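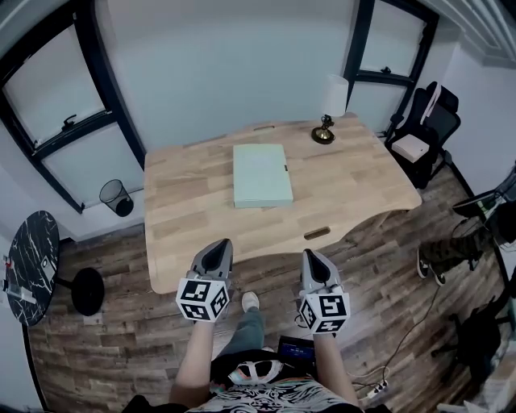 Eltell publishes its maintenance routine for hand-held gripper sets

ZERKEMSIDE, April. Eltell, a small company which prepares and services hand-held grippers for robot training work, has today made public the full maintenance routine for its two-gripper station. The document is free to read and to copy. It explains how a pair of grippers is prepared in the morning, how it is checked between tasks, and what is done when one side begins to give bad tracking.

The routine was written in the Zerkemside workshop by Siwan Mostyn and Gwion Kneath, who look after the stations every day. Until now it existed only as notes kept by different persons, and these notes did not always agree with each other.

"When we put all the notes on one table, we found four different ways to clean a marker cube," said Siwan Mostyn, head of service at Eltell. "Two of them were bad for the print. So we have chosen one way, we have tested it for a long time, and now everybody uses it."

In a gripper set of this type, each gripper carries a cube with printed black-and-white codes. The position of the hand is calculated from these codes, and for this reason the cube receives the largest part of the attention in the routine. Eltell asks the operator to wipe each face with a dry lint-free cloth before the first task. Alcohol is permitted only on the gripper body and never on the codes. A face with a scratch that crosses the black border is not repaired. The whole cube is changed, and the gripper goes through calibration again before it returns to work.

The second part concerns the fixing of the cube. A cube that moves even a little on its mount will give a recording that looks normal to the operator but cannot be used afterwards. The operator holds the gripper body in one hand and tries to turn the cube gently with the other. If movement is felt, the screws are tightened in a cross order with the small torque driver supplied in the kit. The left and the right gripper must be checked separately, and their cubes must never be exchanged, as every cube has its own code numbers.

The third part is about the fingers and the trigger. The fingers are opened and closed 11 times without any object, and the opening value is read on the screen. When the value at full closing does not come back to zero, the operator should first look for dust in the slide. Only after this should the zero point be set again. Eltell recommends a change of the finger pads after 300 hours of use, or earlier if the surface has become smooth.

The routine also gives advice about the room. Strong daylight from a window can make the codes difficult to read when a cube is turned toward the glass. The operator is asked to make a short test recording at the working position, with both hands raised to the height of the desk, and to look at the tracking result before the real work starts. If there are lost points, the chair is moved first and the blinds are closed second. Cables should lie away from the feet of the operator and of any colleague who works near the station.

Before publication the text was tried by Nulidau, a service partner of Eltell, whose technicians had not seen the equipment before. They worked through 44 steps and sent back their remarks for every step that was not clear to them.

"Some sentences we had to read three times," said Berwyn Howells, workshop manager at Nulidau. "The part about calibration was too short and the part about cleaning was too long. Eltell has changed both, and my team can now do the morning check without calling anybody."

During the trial period the two companies kept a common fault log, which came to 3526 entries. Over 300 of them were connected with a cube that was not fixed well. The log itself is not published, but the most frequent faults are listed at the end of the routine, each one with its usual cause and with the tool which is needed.

A Thai translation is being prepared with the company Duangkaew and will follow later in the year. Spare cubes, finger pads and the torque driver can be ordered from the Zerkemside workshop as before.

Owners of older sets should note that the torque value has changed. The correct value is printed on the label inside the lid of the kit, and owners who do not find this label may request a new one free of charge.

Press contact: Sioned Samuel, Eltell, Zerkemside
Technical questions: Gwion Kneath, Service Department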